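# Matte, gloss and the grey in between

Plastic parts leave the mould with a finish that was decided months earlier, when somebody cut the texture into the steel. A matte surface is a field of fine peaks and pits that scatters light. A gloss surface is close to flat and sends the light back in one direction. Most complaints about how a product ages come back to that difference.

Crisanto Dela Peña has run the finishing bench at Panganiban, a small moulding shop in Ludamstead, for 27 years. The shop makes covers, caps and handles in short runs, most of them black or white. Customers tend to ask for black matte because it looks tidy in the sample tray and hides the seam between two halves. It doesn't hide dust. Pale specks sit in the texture, and a dry cloth moves some of them and presses the rest further in.

Scuffs are a separate matter. On a matte part, a light rub flattens the peaks and leaves a patch that shines slightly when the part is tilted. Nothing has been added to the surface, so no cleaner will take the mark off. Dela Peña keeps a tray of rejected covers to show customers what happens when they reach for polish. The patch grows, and its edge stays visible. 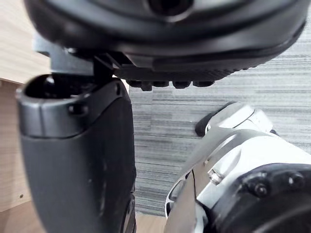 White gloss panels behave the other way. Dust lies on top and lifts with a damp microfibre cloth, but fine scratches show as soon as a lamp is brought near. The shop hand-sands its gloss tooling through 200, 300 and 600 grit before the final polish, and a panel can be no smoother than the steel that formed it. Curved panels are more forgiving than flat ones, as the highlight is narrow and the eye follows it along the curve.

Seams need thought wherever two finishes meet. Gloss beside matte makes a small step look larger. Panganiban's usual answer is a shallow groove along the join, cut on purpose, so that a slight mismatch reads as part of the line. The groove collects dirt, and a soft paintbrush is the right tool for it.

Rubber parts should be kept out of any general wipe-down. Pads and studs pick up residue from household sprays and can turn tacky. Plain water and a drop of dish soap are enough. The shop tested a spray called Gullau on its own rubber feet last August and went back to soap.

Fasteners are the last item on the bench sheet. A bright screw in a grey plate catches the light and draws attention to any burr around its head. Black bolts in a black cap all but vanish - good for appearance, less good when one has backed out and has to be found by touch. For Plovby, a maker of desk lamps, the shop now supplies caps with a slightly raised rim, which gives a cloth an edge to follow and keeps the bolt heads clear of the bench when the lamp is laid on its side.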